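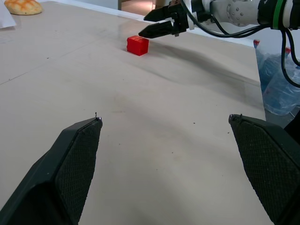 Black gripper fingers, beige tabletop.

OK, I finally read the full terms for the new Firnavstead hockey "Every Night Pass" and I have some thoughts. Long thread, mute me if you don't care about minor league ticket policy.

The pitch, as it went out in the Sunday email: $300 gets you into all 18 home games at Pisharody Arena. Less than seventeen bucks a game. On its face, a great price, and the replies were full of people saying take my money.

Then you open the terms. The pass doesn't come with a seat. It comes with the right to request a seat, in the Grarico app, starting at noon the day before each game. If the pass seats are gone by the time you get there, you can "join the standby experience."

The standby experience is a line.

So how many seats are set aside for pass holders? The email doesn't say. The terms don't say either. The ticket office told me on the phone it's roughly 200 on a normal night and "may vary for high-demand dates." I asked how many passes they plan to sell. They'd have to get back to me. They haven't.

That's the whole question, isn't it? If they sell fewer passes than they hold seats, it's a terrific deal and I'll eat this thread. If they sell a lot more, "every night" means every night people don't want to go.

And we all know which nights those are. Tuesday in the middle of winter against a team we've already seen five times? Sure, come on in, sit wherever. Opening night, the rivalry game, the jersey giveaway? Those look an awful lot like high-demand dates to me.

Now the points. You earn 100 for every game you attend. You lose 200 for every seat you request and don't use. So one sick kid wipes out two nights of showing up. You can cancel without a penalty, but only until noon on game day, and my kids have never once gotten sick before noon.

What are points good for? I went looking. There's a page in the app called Rewards with a Multora logo across the top and the words "coming this season." Nothing else on it. No list, no prices, nothing you could hold them to.

But your point total does do one thing right away. It sets your place in the request queue. It's buried under "Priority Access." More points, earlier window.

Think about who that helps. Somebody who lives ten minutes from the rink and works regular hours will float to the top by Thanksgiving. Somebody who works every other weekend falls behind and stays behind, and they paid the same $300.
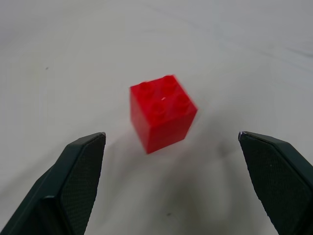 One reply already, and it's a fair one: I had the old partial plan for six years and ate at least four games a season because I couldn't give the tickets away. With this I just don't request the seat. Why is that worse?

For that person it might not be! If you're flexible and don't care where you sit or which games you get, this could come out cheaper than the old plan. I'm not telling anyone they're a sucker for buying it.

My problem is what went away to make room for it. The old partial plans had your section, your row and your seat printed right there. You knew the people next to you. Those plans are gone from the website. I asked if they're coming back and got "we're excited about the new lineup of options."

The options are the full season plan, the Every Night Pass, or single games. That's the lineup.

Also, and I'd like a straight answer on this one, can two passes request seats together? The FAQ says the app will "do its best to keep parties close." Close is a funny word. The aisle is close. The next section over is close.

I did try it in the preview version of the app. It let me link a second account, then asked for access to my contacts and my location at all times. I said no to both. It logged me out. Tried again, same thing. Maybe that's a bug, and maybe they fix it before the season. I'm not betting on it.

Which brings me to Multora. Their name is on the pass, in the app and on the confirmation email, and the terms say attendance data can be shared with "presenting partners." So they'll know which nights you went and when you walked in. I'd at least like a box to uncheck.

Somebody's going to say every team does this now. Plenty do. Plenty of teams also tell you how many seats there are before they ask for your card number.

What I'd want in writing before I pay: how many passes get sold, how many seats are held for each game, and which dates count as high-demand. All of it known to somebody in that office right now.

Early pricing ends in August, by the way. The schedule comes out after that. So you're being asked to buy a pass to every home game before you can see when a single one of them is — and it's nonrefundable once you've made your first request.

I'm going to wait. If they put out the numbers and they look decent I'll post them and probably buy two. If you've gotten a different answer out of the ticket office, reply with it and I'll add it to the thread.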